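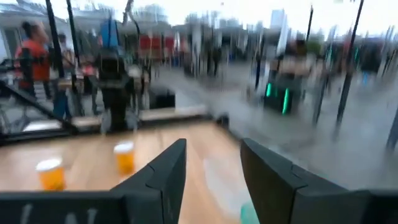

Front Window Area — Monthly Safety Checklist

Site: Plukari, ground floor, plaza side
Month: March
Checked by: Gerasimos Zervas
Reviewed by: Esko Sjöberg
Job no.: 1649

Mark each item OK, Fix or N/A. Write a comment for anything marked Fix. Leave the finished sheet in the grey binder behind the counter.

1. Glass and window line

1.1 Large pane facing the plaza, free of cracks and chips: OK
Checked from inside and outside. Old scratch near the door side has not grown since February.

1.2 Glass clean enough to be noticed by someone walking toward it: Fix
The plaza is busy and people cut close to the building. With the pane freshly washed there is nothing at eye height to show it is there. Marker dots are on order from Kerekes, order 3196. Put them up at adult height and again at child height.

1.3 Seals along the bottom of the pane: OK
Some dirt in the corner. Brushed out.

1.4 Ledge surface sound, no sharp edges: OK

1.5 Ledge kept clear: Fix
Small black box on the ledge. Anything left there can be knocked off onto the table. Move it to the shelf under the counter, or fix it down if it has to stay. Not labelled when I looked, please label it either way.

2. Tables

2.1 Table steady, does not rock when leaned on: OK
One foot pad replaced on the window table. Two spare pads left in the drawer.

2.2 Wooden top smooth, no splinters or lifted edges: OK
Light wood shows marks quickly. A sand and re-oil would be good before winter but it is not a safety matter.

2.3 Drinks kept back from the table edge: OK
Two orange plastic cups on the window table, both upright. Keep using plastic at this table. No glassware within arm's reach of the pane.

2.4 Spills wiped up and floor under the table dry: OK
Dry at 10 a.m. and again at 2 p.m. Cloths and the wet floor sign are in the cupboard by the sink. The sign has lost one of its clips and folds up if bumped — taped for now.

2.5 Cups and other plastic items free of cracks at the rim: Fix
Went through the cupboard stock. Three cups had split rims and went in the bin. Staff should run a finger around the rim when unloading the dishwasher.

3. Railings, poles and walkways

3.1 Dark railing beside the window table firm, no loose fixings: OK
Pushed and pulled at both ends. Slight movement at the lower end, within what we had last time. Check again in April.

3.2 No sharp burrs or flaking paint at hand height: Fix
Small patch of flaking on the lower part of the railing. Rub back and touch up. The tin in the store room is the right black but it has skinned over, so buy a new one.

3.3 Black poles upright and secure at the base: OK

3.4 Bags and coats kept off the floor between tables: Fix
This comes up every month. People arriving from the plaza with backpacks drop them beside the chair, and the gap is narrow enough already. Gerasimos suggested hooks under the tabletops. Esko to price them.

3.5 Clear path to the door, wide enough for a pram or wheelchair: OK
Measured at 1103 mm at the tightest point with the chairs pushed in. Less with the chairs out, so staff need to push them in as people leave.

4. Exits and emergency items

4.1 Door opens fully from inside without a key: OK

4.2 Exit sign lit: OK

4.3 Extinguisher in place, gauge in the green, tag current: OK
Bracket screw tightened.

4.4 First aid kit stocked: Fix
Low on burn dressings and medium gloves. Pledisar quoted $399 for a full replacement kit. We only need the refills, so ask them for a price on those first.

4.5 Illness and injury book available and filled in: OK
Kept under "Illness" in the binder tabs, which is why the new staff could not find it under "Injury". Add a second tab.

Follow-up

Marker dots on the pane — Gerasimos, when the order comes in
Black box off the ledge or fixed and labelled — Esko, this week
Railing paint — Gerasimos, do it before opening so it can dry
Hooks for bags — Esko, price only
First aid refills — Esko
New clip for the wet floor sign — whoever is next at the hardware store

Reviewer's comments (Esko)

Agree with all of the above except 3.1. If there is any movement at the lower end I would like the bolts looked at now and not left until April. Change it to Fix. I have a socket set in the van and will bring it in with the box label.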